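Workshops > Galleries > The long room

2 min read

The Long Room on a Saturday

I've been meaning to put up a page for the long room for ages, mostly so my friend Selma Kneževič stops asking me what it's like down there. I rent a bench at Jemitum, toward the front.
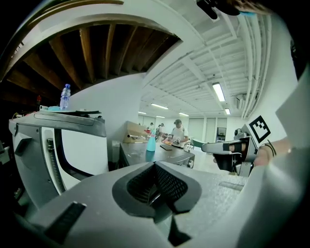 It's my favorite room in the building, and a lot of that comes down to what's over your head. The ceiling by the tall gray-and-white machine is bare wood, brown joists side by side (I could look at them all day!), and then it changes over to white, with painted beams and bundles of pipe heading off toward the back. The fluorescent lights go back that way too, so even in December you can see what you're doing.

The flat top of that machine makes a pretty good shelf, by the way. Water bottle with a blue cap, something flat and teal, a little white box. I love the black coiled cable down the side of it too, like the cord on my grandmother's kitchen phone.

Keegan Kowalchuk wants the wood part painted white to match the rest, and we've been arguing over it for 3 months now. I say leave it alone! Finn Wegener is on my side, and Houshang Abbasi says he'll go along with whoever buys the paint.

If you want to come by and see it for yourself, I'm usually in on Saturday until 6. Ring the bell twice, the first one never seems to reach the back.

Last updated: December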